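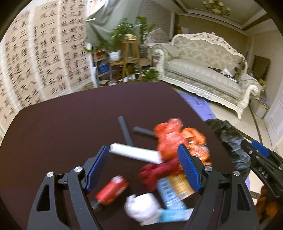
Shared Workroom and Table Check
Jenport site, ground floor

Print this page | E-mail this page

Date of check: May 25, 2025
Area: workroom, large table, supply shelves, doorway
Result: passed with comments. Two items carried over to June.

Each line is marked OK, FIX or WATCH. OK means no action. FIX means it has to be dealt with before the next check. WATCH means it is acceptable now but likely to become a FIX.

SECTION A. THE TABLE

A1. Table stands level, does not rock. OK
Comment: Pushed down on each corner in turn. The leg nearest the door was shimmed after the last check and the shim has stayed put.

A2. Surface free of cracks, splinters and lifted edges. OK
Comment: Smooth all over. The corners on this table are rounded, so there is no need for the bumpers we use on the square tables upstairs. The spare bumpers can go back to the supply shelf.

A3. Clear space for working. OK
Comment: Most of the left side is clear. That is the side people should sort on. Items waiting to be sorted go to the right and should be kept there.

A4. Items kept back from the table edge. WATCH
Comment: The rule is 4 inches. It is easy to lose track of it once a pile starts to spread. Push the pile toward the middle before adding to it.

A5. No food or open drinks on the table. OK

SECTION B. ITEMS WAITING TO BE SORTED

B1. Long boxes laid flat, not stood on end. OK
Comment: The long white box is lying flat. Keep it that way. A box that shape goes over at the slightest bump, and last year one took a lamp with it.

B2. Flat strips kept together and off the floor. WATCH
Comment: The two dark gray strips are different lengths and were put down separately. Lay the short one on top of the long one and put a band around both. On the floor they are a slip hazard.

B3. Plastic-wrapped items checked for tears. FIX
Comment: The red-orange one is bulky and has shiny wrapping. Anything with a tear gets rewrapped before it goes in a bin. Loose wrap is to be cut off and thrown out, never tucked under. This check was not done for the whole table and needs to be finished.

B4. Bundles and bags labeled. WATCH
Comment: The crumpled orange bundle has a small printed patch, but a printed patch from the maker does not count as our label. Our label gives the bin number and the date received. Put it on the smooth part if there is one. Labels stuck over a crease come off within days.

B5. Fabric items kept apart from packets. FIX
Comment: The dark crimson fabric piece is right up against two flat packets, a light blue one and a golden yellow one. Fabric goes in the soft goods bin. The worry is lint, and also that a packet gets folded into the cloth and is carried off with it. We lost track of a packet this way in the spring and ended up ordering a replacement from Hisach.

B6. Flat packets laid side by side, not stacked. OK
Comment: Blue and yellow packets are side by side. When there are more than 12, use the tray.

B7. Contents of packets written on the sort sheet. FIX
Comment: Sort sheet was blank for this batch. Go by what is printed on the packet and copy it out in full. Color alone is no use on the sheet. We have had "yellow one" written down before and no way of knowing later what it was.

SECTION C. SHELVES AND BINS

C1. Shelves fixed to the wall. OK
Comment: Brackets tight.

C2. Heavy items on the lower shelves. OK
Comment: The paper stock was moved down as asked. Load limit is 100 pounds per shelf and the limit card is back in place. Please leave it there.

C3. Bins in good condition. WATCH
Comment: The soft goods bin has a split starting at one handle. It will hold for now. Carry it from underneath. A new bin is on the Kudo order, expected in June.

C4. Lids fit and are used. OK

C5. Step stool present and folded when not in use. OK
Comment: Rubber foot replaced.

SECTION D. FLOOR AND DOORWAY

D1. Walkway clear on all sides of the table. OK

D2. No cords across the walkway. OK
Comment: The cord cover has started to curl at one end but the tape is still holding it down flat. Will be looked at again next time.

D3. Door opens fully. OK
Comment: Nothing stored behind it, which is an improvement.

D4. Exit sign lit. OK

D5. Trash and recycling emptied. FIX
Comment: Recycling was full. Cut wrap and empty packets both go in the trash, not the recycling. The Zurkano pickup will leave the whole container behind if there is soft plastic in it, and then we wait another 2 weeks.

SECTION E. FIRST AID AND TOOLS

E1. First aid kit stocked and in date. OK
Comment: Burn gel added. Small bandages are getting low.

E2. Scissors and box cutters in the drawer, blades closed. OK
Comment: Cutters are to be returned to the drawer between batches, even if the next batch is only a few minutes away. Do not leave one under a pile of wrapping.

E3. Gloves available. OK
Comment: Work gloves are on the hook by the door. Do not borrow from the soft goods bin. Anything in there has been counted.

CARRIED OVER TO JUNE

C3, soft goods bin. Replace when the order comes in.
D2, cord cover. Replace if the end lifts any further.

TO DO BEFORE THE NEXT CHECK

B3: finish checking the plastic-wrapped items and rewrap as needed.
B5: move the fabric to the soft goods bin.
B7: fill in the sort sheet.
D5: empty the recycling and pull out any soft plastic.

Write your initials next to each line on the paper copy when it is done. The paper copy is on the clipboard inside the supply cabinet. Comments about this check can be left below or written on the back of the sheet.

Print this page | E-mail this page
4 shares | 2 comments

Comments

Can the band for the gray strips be one of the wide rubber ones? The thin ones snap. There is a bag of wide ones on the second shelf.

Wide bands are fine. B2 will be changed to say so on the next version of the list.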